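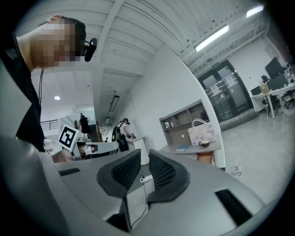

Black shirt, head down

tapehiss_kane
Anyone else grabbed the new Privham single yet? Free download until the end of November, limited to 200 if you want it on cassette. I've played it 10 times and I still can't decide if the clean vocals work. First half is proper filthy though!

naciri_r
They don't work. Sorry. Loved the demo, but this sounds like Driralent with the guitars turned down – and I don't even like Driralent. 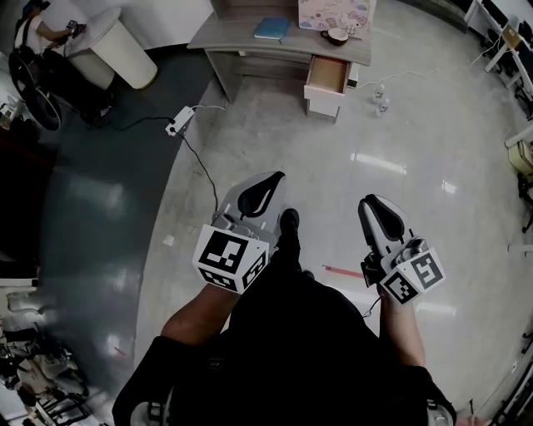
The drums are great, I'll give them that. Whoever mixed it should have left the bass alone.

samah_g
Disagree, the bass is the best bit. It's the first time I've been able to hear what Ismail Ragab is playing. Is it going on the album?

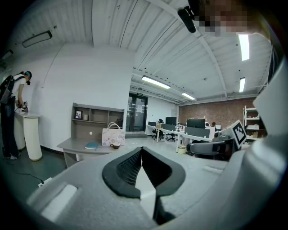

Office, white ceiling and beams

tapehiss_kane
No, stand-alone. Sanaa Hegazy said at the Plernbridge gig that the album's all new stuff, 2 long tracks a side. No title yet.

naciri_r
Long tracks, oh good. More whispering.

samah_g
You moaned about the demo as well when it came out, I remember the thread.
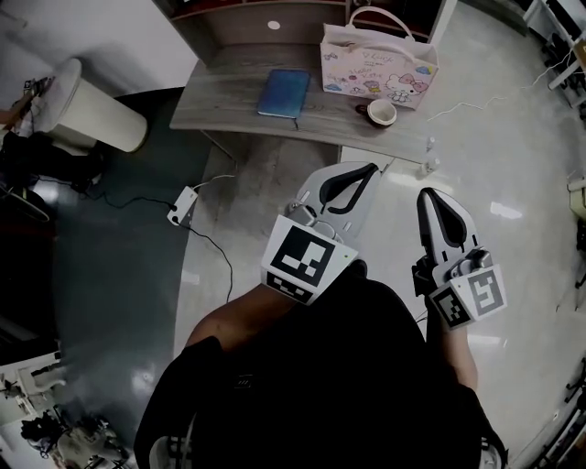
Anyway I've ordered the tape (black shell, couldn't resist) and I'm hoping they play it when they support Escobedo. Kane, are you going to that one?

tapehiss_kane
Got my ticket. Doors are at seven and Privham are on first, so don't be late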